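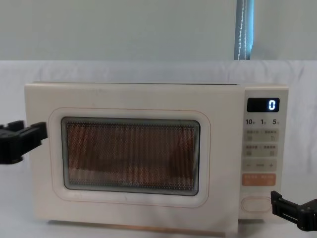 A cream microwave on a white cloth.

How to set up a monthly gift to the Pukura mission fund

Updated September 15, 2022

Regular gifts to Pukura go through the Ornia giving page. You need a bank account or debit card and an email address you check. If you already give by standing order, leave it running until step 5.

1. Open the giving page and choose Monthly. The page starts on Single gift, so look at this before you type an amount.

2. Enter the amount. The smallest monthly gift is £3 and the largest the form accepts is £199. For anything larger, write to the church office and ask for the bank details.

3. Pick where the gift goes. Gremum is the Bible translation work, Hosoda is the student house. Leave the box on General if you have no preference – the elders share that money out each quarter.

4. Tick the Gift Aid box if you pay UK income tax, and fill in your home address with the postcode. A work address or PO box will be rejected.

5. Choose the day of the month and press Confirm. An email comes with a reference beginning 92. Keep it. Once the first payment has left your account, cancel any old standing order with your bank.

Changing or stopping a gift

Use the link at the foot of the confirmation email. Changes made less than three days before the payment date take effect the following month.

If you would like to use envelopes

A box holds 40 numbered envelopes. Ask at the welcome desk after the morning service and fill in the pink slip. Write the fund name on the front of each envelope, or it will be counted as General.

Prayer letters are sent separately. Giving does not add you to that list – there is a form for it on the Partners page.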